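Abugri sets aside money for a second robot arm, and a better table to go under it

7/30/18 | 2 min read

After a good deal of talk that began back in February, and more pots of coffee than anyone would care to add up, the Abugri workshop has settled on its equipment plan for the coming year. The big item is a second robot arm, a Skitier bench model, at $2,409. Right behind it comes something far less glamorous, which is a proper marked worktop to replace the blue painter's tape that lays out the work area now. 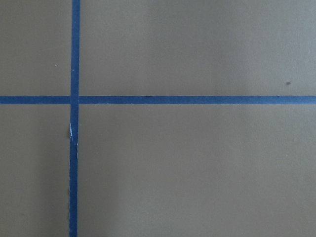

Zaltitent Automation Club

Tape has been a good friend to this club, and it costs next to nothing, but it does tear. One of the strips has a ragged stretch with white showing along the edges, a short way from where the two lines cross. When you are teaching an arm where to set a part down, you'd like your lines to stay put from one month to the next, so $564 has been put aside for a top with the lines cut right into it. There was some friendly back and forth over whether to spend less and simply buy nicer tape (there is always a case for nicer tape!), and in the end the top won out.

The other $700 in the plan is for the things that are so easy to forget when everybody is excited about a new arm: spare cables, a set of soft finger pads, a stop button that can be reached from both sides of the bench, and delivery. Madevness quoted on the whole lot together and will hold its prices until the order goes in. Members who have old clamps or brackets at home that are still in good shape are warmly invited to bring them along, as every one of those is one less to buy. 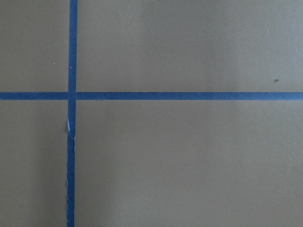
One member wrote in to ask whether the top could be ordered first and the arm a little later, so that everyone has time to get used to the new layout before there are two machines to look after. It's a fair thought, and the order has been split that way in the draft, with the arm to follow once the top is bolted down and level. Anyone who would like to read the draft can find a copy in the binder by the workshop door.

Zaltitent Automation Club, Abugri workshop | Contact us | © 2018 | Back to top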